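How to Budget for a Small Robot Disassembly Cell

6 min read

We use cookies to remember your settings and count visits. Accept / Manage

Most first budgets for a robot cell start with the arm and stop there. The arm is the easy line. You get one quote and you type it in. This guide covers the other lines, using desktop computer teardown as the job.

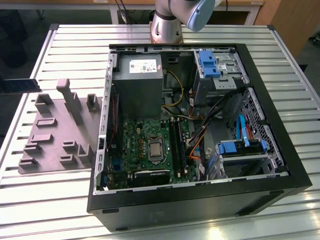 Open tower on the slatted table, with the fixture tray to its left and the arm mounted behind.

Step 1. Write down the task before you ask for quotes

Pick one part and one motion. At Retden we started with memory modules: take one out of the board, put it in a holder. Power supplies, drives and cables went on a separate list for later. If you send a vendor the whole list, you will be quoted for the whole list.

Step 2. Price the table

An aluminum slat table costs more than a plain bench, but you can bolt things to it and move them later. Order it larger than the computer needs. A tower on its side takes up a lot of room, and the tray has to sit next to it within reach of the arm. Our table was $2,444 delivered, with end caps and the first box of slot nuts. Get the freight in writing.

Ask for the arm's mounting plate on the same order. Ours came from Hurkeden and the hole pattern had to match both the arm base and the slats. Check the drawing yourself.

Step 3. Budget for fixtures twice

You will change the tray. Holders end up too tight, or too close together for the fingers to open. We put down $200 for the first tray and the same again for the second, and used both. If you have your own printer, enter the material and the hours anyway.

Step 4. Buy your test computers

Get used towers in one model if you can. Mixed models mean the memory slots and drive cages are in different places, and every change costs setup time. We bought 20 from Clovia, a local reseller, at one price for the lot. Ask that the side panels come off cleanly and that nothing has been stripped from inside. Set aside a few you don't mind breaking.

Step 5. Add the small lines

- Gripper fingers, plus a spare set
- Cable ties and clips for the arm cables
- Lighting (shiny metal and a bright table are hard on cameras)
- Anti-static mat and wrist straps
- Scrap pickup

Step 6. Plan the payments

Tomić, who built our controller cabinet, wanted a deposit and the rest in 90 days. The table supplier wanted everything up front. Put the due dates in the same sheet as the prices. If your budget year ends in July, place the long-lead orders first and leave fixtures and test computers for the new year.

Keep one empty row under each heading for parts you find out about during setup.

Get new guides by email. Enter your address to subscribe.

Contact | Copyright Retden | Back to top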